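[보도자료] 스코날렌트, 구내식당 배식 준비에 로봇팔 '와이어오' 도입… 조리 인력은 그대로

- 자료 배포 즉시 보도 가능
- 금요일 오전 10시 이후 추가 자료 요청 받습니다 (홍보팀)

단체급식 전문기업 스코날렌트(Skornalent)가 자동화 기업 지브몬트(Jivmont)와 손잡고 사업장 구내식당의 배식 준비와 식탁 정리 공정에 로봇팔 시스템 '와이어오(Wireo)'를 도입한다. 첫 적용지는 앰브로즈(Ambrose) 물류센터 구내식당. 2월부터 시범 운영중이며 대상 작업은 소스병 보충, 식기 분류, 식탁 위 물건 치우기 등이다.

앰브로즈 구내식당은 점심 한 차례에 200명이 이용한다. 조리와 배식은 사람이, 로봇은 그 앞뒤의 반복 작업. 역할 구분은 처음부터 현장 직원들과 협의해 정했다. 설치 대수는 2대. 한 대는 소스·양념 보충대 옆, 한 대는 퇴식구 쪽이다.

■ 무엇이 달라지나

가장 큰 변화는 오전 시간표다. 기존에는 조리원 두 명이 오전 10시 반부터 배식 직전까지 식탁을 돌며 소스병을 채우고 닦고 다시 줄을 맞췄다. 이 시간에 국솥과 튀김 담당 자리가 비는 일이 잦았고, 점심 배식이 밀리는 날도 있었다. 시범 운영 이후 해당 인원은 조리 라인에 남는다. 대신 한 명이 로봇 작업대를 함께 맡아 물건을 올려 주고, 로봇이 멈추면 다시 시작시킨다.

퇴식구 쪽은 아직 손이 많이 간다. 겹친 그릇, 투명한 컵, 물기 있는 쟁반은 로봇이 자주 놓친다. 현장에서는 이런 품목을 따로 빼서 사람이 처리하고 있으며, 지브몬트측은 품목을 한꺼번에 늘리지 않고 주 단위로 추가한다는 방침이다.

근무 인원 감축은 없다. 스코날렌트는 시범 기간 중 앰브로즈 구내식당의 조리·배식 인원을 현 수준으로 유지하기로 직원 대표와 서면 합의했다. 근무시간 단축에 따른 임금 삭감도 없음. 로봇 운영을 맡는 직원에게는 별도 수당이 지급된다.

■ 연습은 모형으로 먼저

와이어오는 현장에 들어가기 전 작업대에서 집기 연습을 거친다. 흰 테이블 위에 케첩병처럼 생긴 물건과 둥근 소품, 그릇 등을 흩어 놓고 하나씩 집어 옮기는 방식. 서 있는 병보다 누운 병이 까다롭다. 목 부분을 잡을지 몸통을 잡을지에 따라 들어 올린 뒤의 기울기가 달라지고, 라벨이 뒤집혀 있으면 품목 인식도 흔들린다. 손목에 달린 소형 카메라가 집게 바로 앞을 비추기 때문에 담당자는 화면을 보면서 접근 각도를 확인할수 있다.

지금까지 쌓인 집기 연습 기록은 1593건이다. 성공한 것, 떨어뜨린 것, 중간에 멈춘 것 모두 포함한 숫자다. 실패 기록은 지우지 않고 원인별로 나눠 현장 교육에도 쓴다.

■ 직원 교육

조리원 6명이 1차 교육을 마쳤다. 교육 내용은 비상정지, 집게 청소, 작업대 물건 배치, 화면 보는 법. 코딩은 없다. 교육은 전부 근무시간 안에 진행됐고 2차 교육은 저녁조를 대상으로 한다. 교육 자료는 글자를 키운 인쇄본으로도 나눠 준다(현장 요청 사항).

초기에는 불만도 있었다. 작업대가 통로 쪽으로 튀어나와 카트가 걸린다는 것, 정지 버튼이 너무 높다는 것. 작업대는 벽쪽으로 옮겼고 버튼은 허리 높이로 내려 달았다. 로봇 동작음이 거슬린다는 의견은 현재 검토중.

스코날렌트 현장운영팀 강하오란(Haoran Kang) 팀장은 "주방에서 제일 아까운 게 점심 직전 한 시간인데 그 시간에 숙련된 분들이 병을 닦고 있었다"며 "로봇이 느린 건 맞다. 느려도 아침부터 해 두면 되는 일을 맡기는 것"이라고 말했다. 강 팀장은 이어 "어떤 일을 넘기고 어떤 일을 남길지는 매주 조리원들과 정한다. 양념 맛보는 일까지 넘길 생각은 없다"고 덧붙였다.

■ 향후 일정

시범 운영 결과는 앰브로즈 현장 직원들에게 먼저 공유한 뒤 외부에 공개한다. 다른 사업장 확대 여부는 미정이며, 저녁 배식 적용은 2차 교육이 끝난 뒤 결정된다. 현장 취재는 점심 배식이 끝나는 오후 2시 이후 가능. 위생복과 위생모 착용 필수이니 방문 전 홍보팀에 인원을 알려주시기 바람니다.

□ 문의: 스코날렌트 홍보팀 / 지브몬트 와이어오 사업부
□ 사진 사용 시 출처 표기 요망 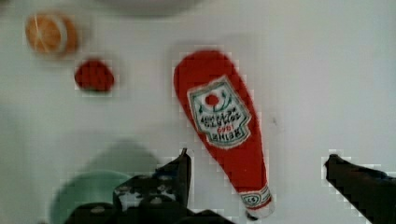 와이어오 손목 카메라로 본 집기 작업. 흰 테이블에 누운 케첩병 모양 물건과 검은색 집게. (사진=지브몬트 제공)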